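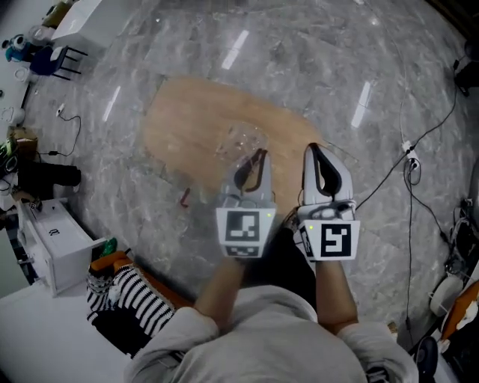

Policies trained on clear objects usually fail on the first shiny floor, according to one reviewer of the Pendix study. Dultora released the results Aug 30, 2024.
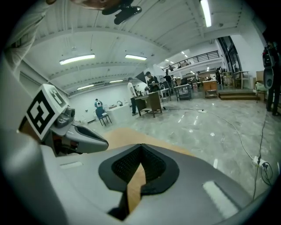
Pendix learns from 3,454 demonstrations recorded with handheld grippers, 700 of them on transparent cups. Fingertip position is read from printed square markers like the one at the base of the finger. Fuentealba will repeat the tests in March.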